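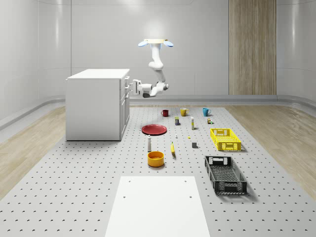
Words by Vasić

2023-01-06

Print this page | E-mail this page

The Clineder drawer unit, from Dorside

We've sold kitchen drawers in one form or another for as long as the shop at Clongate has been open, and the Clineder is the one we keep coming back to (there are two in my own kitchen, so do allow for a bit of fondness). It's a plain base unit, 700 mm wide, meant for people who are tired of kneeling on the floor with their head in a cupboard looking for the big casserole lid.

The bottom drawers are deep enough for pans and mixing bowls, and the top ones suit cutlery, tea towels and all that string and candle business every house seems to collect. They pull right out, so you can see to the very back, and they close softly even if you give them a good shove with your hip. The runners are tested to 4000 openings with a full load before we put our name to them.

It comes in white, stone or a soft green, and the green is lovelier than it looks on a screen, so please ask for a sample! We send those out free. You can have it with handles or without, and if you already have handles you love, tell us how far apart the screw holes are and we'll drill the fronts to match.

Wipe it down with warm soapy water and a soft cloth. Please don't use cream cleaner, as it dulls the finish and there's no getting the shine back.

Width: 700 mm
Order number: 833
Guarantee: 2 years on runners and fronts
Delivery: orders placed now will arrive in February

The legs adjust from the front once the plinth is off, so an old sloping floor needn't put you off.

Comments

Does the green match the Dorside larder cupboard? I have the older one with the round knobs.

Reply from the shop: very nearly, but the older green is a touch yellower. Do send for a sample first.

Fitted ours over the weekend, took longer to empty the old cupboard than to put this in. Very pleased.

Would like a narrower one please, for beside the cooker.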